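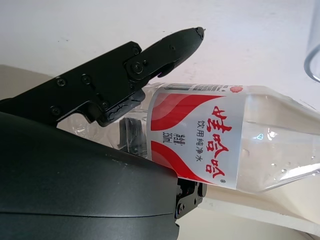

Drinking water, 330 mL, clear bottle with a white and red label.

Clearing the hall storeroom - gallery
Posted 26/01/2019 by Milagros Ulloa

The storeroom behind the Punau hall was emptied over the summer break. Everything in it went onto trestle tables, was sorted by type and was either put back, given away or recycled. The full list runs to 461 lines and is kept in the hall office. This page covers the drinks shelf only.

The bottle at the top is a Wahaha purified water. The label has red waves and large red characters, with the volume printed in smaller type and a barcode along one edge. It is listed under "water, small" on line 40.

Notes on the shelf

Small water bottles are now stored on the bottom shelf, lying on their sides. They used to stand on the top one and fell whenever the door was slammed.

Cartons hold 12. Please finish an open carton before starting the next, and flatten the empty one for the paper bin.

Clear plastic goes in the yellow-lidded bin. Take the cap off first. Labels can stay on.

Cordial and long-life milk have moved to the kitchen cupboard, next to the urn. The key is on the same ring as before.

Anything past its date was tipped out on the garden beds - water only - and the rest went down the sink.

The cleaning shelf and the craft boxes will get their own page in September. To correct an entry, write the line number in the book by the office door.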